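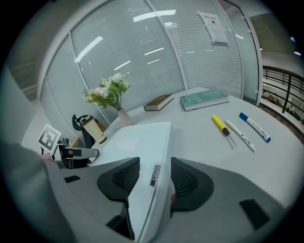

Do fake flowers and old books on a white table ever look right?

Posted by Hrefna Grímsdóttir

I have a big round white table that takes up most of our front room, and it always looks like a waiting room. Every decorating page I read says the same thing: put flowers in a vase, lay a couple of hardcovers next to it, done. So I tried it. Pale pinkish vase, artificial bouquet in white and cream with green leaves, one dark brown book and one thicker teal-green one. I don't see what the fuss is about. The vase sits toward the back and the books lie flat beside it, and to me it looks like somebody put their shopping down.

Before I spend money on a tray or a runner, does this ever work on a round table, or is it only for those long narrow ones in the magazines? Also, the table gets used. Tools, mail and bags all land on it, so anything that has to be cleared off twice a day is no good to me. And are artificial flowers a lost cause? The ones I have are from Nestik and they weren't cheap.

PellachRoad

I'd question the trays before I questioned the flowers. I bought a round one from Kovalchuk in June and all it did was give the clutter a fence.

What bothers me about most of these setups is the spacing. People line things up along the far edge as if the table had a front and a back, and a round one doesn't unless it's pushed against a wall. Is yours? If you can walk all the way around it, move the vase to the middle and stack the two books, thick one on the bottom, close enough that they nearly touch it. If it's against a wall, leave the vase at the back and stack the books anyway. Two books lying side by side look as if you're about to read them.

I'm not convinced by a runner on a round table either. The ends hang down in odd places and you'll be straightening it forever.

As for the flowers, cream and white ones are the hardest to keep looking decent, in my experience. Dust shows. Take them outside and use a soft paintbrush. The spray cleaner I tried left mine sticky, whatever the label promised. Bend the stems a bit too – they come out of the box fanned the same way and most people leave them like that.

wividdale_506

get rid of the books. who reads a book off a hall table

Marten K.

I had a white table for 8 years and gave up on flowers after the first 3. A bowl does the same job and you can throw keys in it. If you want to keep the bouquet, try it somewhere else for a week and see if you miss it. I didn't.

The tools are a separate problem. Get a box with a lid and put it under the table. No vase is going to compete with a row of tools.

Hrefna Grímsdóttir

Not against a wall, no, so I'll try the middle. I have my doubts about stacking because the brown book is the one I'm reading (yes, off the table, sorry wividdale). The paintbrush I can believe in. Holding off on the tray.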